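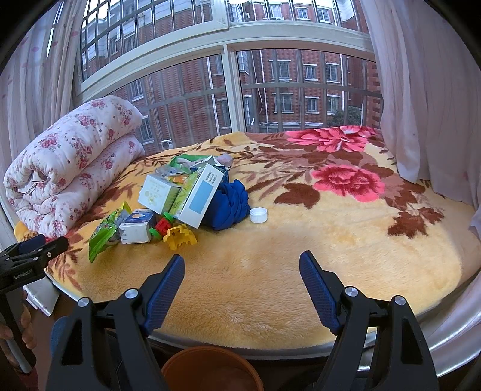 Publicações > Robótica educativa > Projeto Kureo > Secção 3
Novembro – por Araba Nartey e Alois Wyss
Tempo de leitura: 6 minutos

3. Recolha de demonstrações pelos alunos

3.1 Participantes e organização

O projeto Kureo decorreu na escola de Vetville, integrado na disciplina opcional de automação. Participaram seis alunos do último ano, organizados em pares. Todos tinham frequentado a introdução à programação no ano anterior, mas nenhum tinha trabalhado com manipulação robótica. A primeira autora acompanhou as sessões na escola; o segundo autor tratou da verificação dos dados em Jasdale.

A tarefa escolhida foi a arrumação de objetos pequenos sobre superfícies domésticas. A escolha partiu dos alunos. A proposta inicial previa blocos de madeira numa mesa de laboratório, e a turma considerou-a pouco próxima do que um robô encontraria numa casa. Ficou acordado que as demonstrações seriam feitas em quartos e salas, com o mobiliário tal como estivesse.

3.2 Material e cenários

Cada par trabalhou com duas pinças manuais, uma por mão, ou uma por pessoa nas tarefas de entrega. A vista gravada para a análise é a da própria pinça, com as maxilas na parte inferior. Na Figura 1, as almofadas azuis texturadas estão afastadas uma da outra, e uma segunda pinça aparece à esquerda, segura por uma mão. Usámos esta posição aberta como referência para a anotação da abertura.

Os cenários foram divididos em superfícies rígidas (mesas, bancadas) e superfícies moles (camas, sofás). O segundo grupo revelou-se o mais útil para a discussão em aula. Numa manta felpuda, um objeto baixo como uma tampa de garrafa afunda-se ligeiramente quando a pinça desce, e o contacto com o tecido acontece antes do contacto com o objeto. Os alunos registaram esta dificuldade por palavras próprias no caderno de sessão, sob a designação «apanhar pano».

Os objetos não foram normalizados. O conjunto da Figura 1 inclui caixas de cartão ou plástico – o material não foi anotado –, embalagens, peças de brinquedo em plástico e um pano azul-escuro amontoado. A mistura de corpos rígidos e flexíveis na mesma pilha obrigou a rever a folha de anotação, que previa apenas uma categoria por cenário.

3.3 Protocolo de sessão

Antes de cada série, os alunos escreviam a instrução da tarefa numa frase curta, com um só verbo principal. Uma demonstração começava com as pinças abertas e paradas e terminava quando regressavam a essa posição. As tentativas falhadas foram guardadas, com a etiqueta correspondente, e nunca apagadas durante a sessão.

O número pretendido era de 50 demonstrações por par. A troca de papéis entre operador e anotador fazia-se a meio da série. Os objetos eram redistribuídos à mão entre demonstrações, sem um esquema fixo, e cada par decidia a densidade da pilha. Esta liberdade dificulta a comparação entre pares, e voltamos a ela na secção 5.

A iluminação também não foi controlada. Nos quartos com janela, a luz exterior entrava pela cortina e variava com a hora. Pedimos apenas que a hora de início fosse escrita no caderno, o que foi cumprido na maior parte das sessões da manhã e menos nas da tarde.

3.4 Anotação

A anotação foi feita no programa Sin, desenvolvido para a disciplina, que permite marcar o início e o fim de cada preensão e atribuir uma etiqueta ao objeto. Os alunos anotaram primeiro as séries dos colegas e só depois as suas. As divergências foram resolvidas em conversa, com o vídeo projetado na sala.

A maior parte das divergências dizia respeito ao momento do contacto. Com peças rígidas de cor viva, como os blocos de brinquedo, os anotadores tendiam a concordar. Com tecidos e sacos amarrotados, o instante em que a pinça toca no material é difícil de separar do instante em que o segura, e dois anotadores podiam defender marcas diferentes com bons argumentos. Optámos por registar um intervalo nestes casos – decisão proposta por um dos alunos e aplicada depois a todas as séries.

As etiquetas dos objetos ficaram em português e descrevem a forma e a cor, sem referência a marcas. O texto impresso nas caixas foi ignorado, mesmo quando era legível.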